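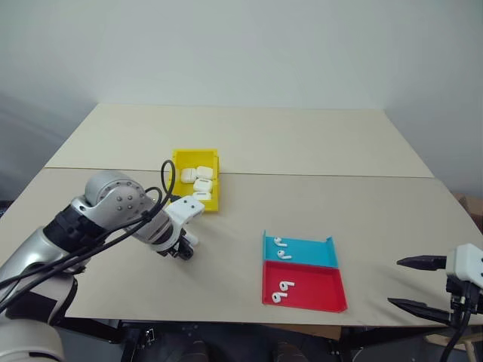 18 Apr 2023
Torness map, mounting, second go

Paste first. Wheat starch, cooked slow, strained twice, left to go cold under cling wrap. Last batch was lumpy and I blamed the flour but I think I just had the hotplate too high. This one is smooth, like thin yoghurt. Kept a jar in the fridge, labelled. Please don't put milk on top of it.

Trial strips on the Birnstead linen. Washed the linen this time, ironed it damp, stretched on the board overnight. Old strips (unwashed) puckered at both ends. New ones flat so far. Will look again after morning tea.

Lining tissue — used the 80 gsm offcuts for the trials, too heavy for the real thing, fine for practice. Costa paper still hasnt come. Rang, they said it's on a truck.

Map is two sheets, printed seperately, meant to meet down the middle at the river. Joined length 952 mm by the rule, measured dry. Left sheet grows more than the right when damp. Same paper as far as I can tell, so probably grain direction. Tore a corner off a scrap from each margin to check and yes, one long grain, one short. Annoying. Means I can't damp them both for the same time and expect the river to line up.
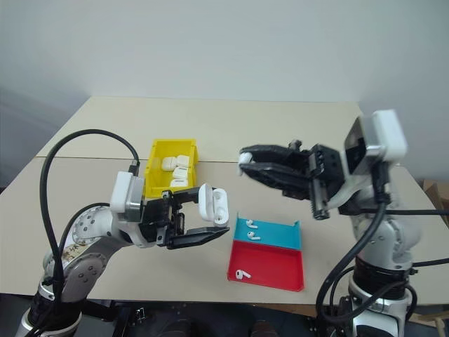 The join is the bit I keep putting off. Overlap or butt? Husgate overlap theirs by a couple of mm and you get a ridge you can feel through the varnish. Would rather butt them over the linen and accept a line. A thin line straight across is alright by me, the beige table has one where its two panels meet and that's about as much gap as I'd put up with on the map. Anything wider and the river gets a white bank. Could tone the linen underneath with weak tea colour first so whatever shows is closer to the paper. Try on scrap.

Damping times, trial:
short grain scrap, 2 min, relaxed, edges ok
long grain scrap, same time, curled, needed more
blotter between, light weight on both

Humidity in the cupboard was 97 when I opened it?? Gauge is stuck I reckon, flicked it and it didn't move. Use the other gauge.

Old tape stain on the title corner lifted a bit with the damp blotter, went no further. The October notes say leave it, so leaving it.

To do: chase truck. Cut blotters to size. Big brush needs a proper wash, bristles are stiff up near the ferrule. Tone test, three strengths of tea.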